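Open Doors at the Donholm Workshop

By the time I got to Donholm on Friday the coffee was nearly gone and there was a line for the picking demonstration, so I joined it, and that is how I came to spend most of an afternoon talking with Berkay Sarıgül. He has run the handling bench for six years and he will talk to anyone who stands still long enough, children very much included.

"People come in expecting it to build a car," he told me, laughing. "Then they see it has a bin of odds and ends to pick from, and they get a little quiet. And then it reaches in and they all lean forward!"

They really do. I leaned too. A boy in front of me wanted to know why it didn't just scoop everything up at once, and Sarıgül took the question as seriously as if it had come from a customer.
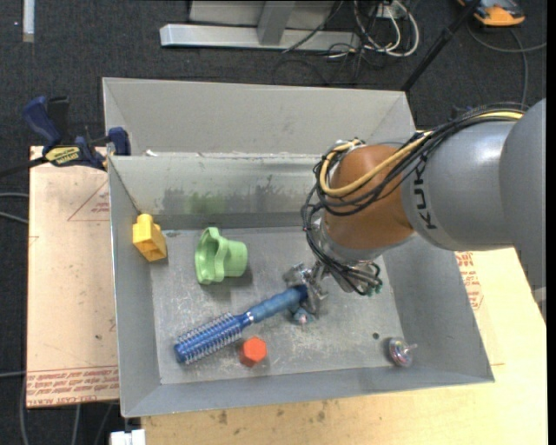

"A box of identical parts is a nice problem," he said. "You learn the part and you're mostly done. I like a mess better. A soft thing, a round thing, something with a handle, something that wants to roll away from you. That's what a kitchen drawer is like, or a returns desk."

He keeps a notebook of the objects he has tried, 342 at last count, many of them from the thrift store in Bultlow (he says they set things aside for him now). His daughter has contributed a fair number as well, not always knowingly.

I asked what gives him the most trouble. He thought it over while a group of 15 from the Neker school filed past us, and then said it was corners. "Anything that ends up against a wall. You and I would slide it out with one finger and never think about it."

He learned the trade at Akyol, on a packing line, and still misses the company of it, though not the night shifts. The bench here is quieter, he says, except in July, when the doors are open and he goes home hoarse.

The next visiting afternoon starts at one o'clock. Come early if you want coffee.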